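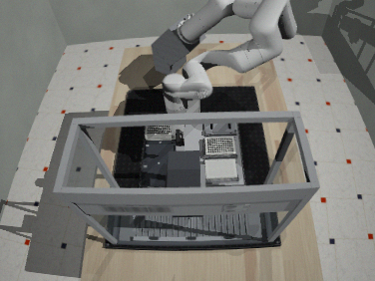 *A simulated robot arm over a bench of lab-style equipment, rendered on a computer.*

**Lab robot code asks firms to say when the bench is not a bench**

A new code of practice for laboratory robots was published on June 17, 2020, and its boldest demand is that people write down what they tested and where they tested it. It took 555 comments to get there.

The Kaijage Code, named after the meeting house where the first draft was argued over, covers robot arms that handle trays, plates and small instruments. It is voluntary. Firms that sign up must keep a log of every change to a work cell, name one person who can stop a trial, and put the word "simulated" next to any result that came out of a computer model. The word must be in the same size of type as the result, a rule that used up most of an afternoon in March.

"We had a brochure in front of us with a success rate in letters as tall as my thumb," said Zamfira Jitaru, who edited the final text. "The word 'virtual' was on the back, near the recycling symbol."

The code does not frown on simulation. Section 2 tells firms to use it first, and to run an arm through its whole path in the model before anyone lets it near glassware. Clearances around frames and rails get a page to themselves, as does the question of what the arm should do if a tray is not where the model says it is. (It should stop. Earlier drafts took four paragraphs to say so.)

What firms may not do is carry a number over from the model to the sales sheet without repeating the work on a real bench. Saltance, which sells planning software for small labs, has signed already. Its head of testing, Krum Dervishi, said the firm had 2578 simulated runs on its books for one plate-moving task and would now be labelling every one of them.

"They're good runs," he said. "I'd like them to be thought of as good runs. I accept that no plate was ever in danger."

Zotex has not signed. A short statement from the firm said it supported clear reporting and was studying the wording, in particular the wording about type size.

There is also a rule on scenery. Under section 5, a simulated cell has to match the real one in anything that could change the outcome: the height of the table, the reach of the arm, the position of fixed equipment. Floors, walls and decoration are left to the taste of whoever builds the model. Subira Massawe, who runs the bench at Ridinau and sat in on the drafting, had asked for lighting to go on the list of things that must match, and it did, after a shadow test she described as "long, but I won".

Shadows matter to any system that finds its trays by camera. Massawe's complaint was that models tend to be lit like a showroom, while her own lab has one window and a tube light that hums. The code now asks for at least two lighting set-ups, one of them unflattering.

Kheri Sang, who advises smaller labs on buying equipment, welcomed the code but doubted that many buyers would read it. He has been handing out the one-page summary instead, which runs to two pages.

Signing is free. A firm that breaks the rules gets a letter, then a second letter, and is then taken off the list of signatories. Dennis Muriithi, who will keep the list, was asked whether that was much of a threat.

"It's quite a nice list," he said.

The first review of the code is due next March. Comments can be sent in writing before then, and must state whether the sender has tried the rule in question on a real robot.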